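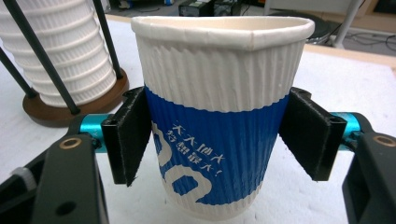
Ripple-wall paper cup, white with a blue band.

Electronic Music Production 2
Handout 6: Arranging a dub techno track from one chord

Read this before the studio session. Bring headphones and the project you saved at the end of handout 5. If you missed that session, Kofi Opoku has a copy of the starter project on the lab drive, in the folder called Anau.

1. The chord

Most dub techno begins with a single minor chord, played short, and sent to a delay. The interest comes from what the filter and the delay do to it over time. Use a minor seventh voicing in the middle of the keyboard and leave out the low root, which will only fight the bass later.

Suggested settings:
Two saw oscillators, one detuned by 7 cents
Low-pass filter, closed most of the way
Filter envelope with no sustain and a short decay
Amp envelope slightly longer than the filter envelope

Put a high-pass filter at 200 Hz on the chord channel. Do the same on the delay return, or the repeats will build up mud.

2. The delay

Use a send, not an insert. Set the time to a dotted eighth note and bring the feedback up until the repeats last about two bars. Then add a second filter after the delay and move it by hand while you record. Do several passes. Keep the one with the fewest sudden moves.

We will listen to "Flarine" by Agbenyega in class. Pay attention to the delay return in the first few minutes: the chord pattern itself never changes, but the filter opens very slowly and the repeats get brighter before the hi-hat enters.

3. Bass and drums

Kick on every beat. Bass on the off-beats only, one or two notes, no slides for now. Keep the hi-hat quiet. If the groove feels stiff, move the hat a few milliseconds late before you reach for swing.

4. Arrangement

Work in blocks of 16 bars. Change one thing per block and write down what it was. Nouhaila Erraji's track "Bistar" is a good model, with long stretches where only the level of the reverb moves.

Common problems from last term:
Too many parts in the first minute
Delay feedback left high under the breakdown
Bass and kick both peaking on the same note

Assignment

Hand in a stereo WAV and your block notes. Leave 6 dB of headroom and put no limiter on the master. The track should use one chord and no more than 22 channels, returns included. Due Sun 17 March, by midnight, in the course folder. Late work loses one grade step per day.

Next handout: mixing the low end in mono.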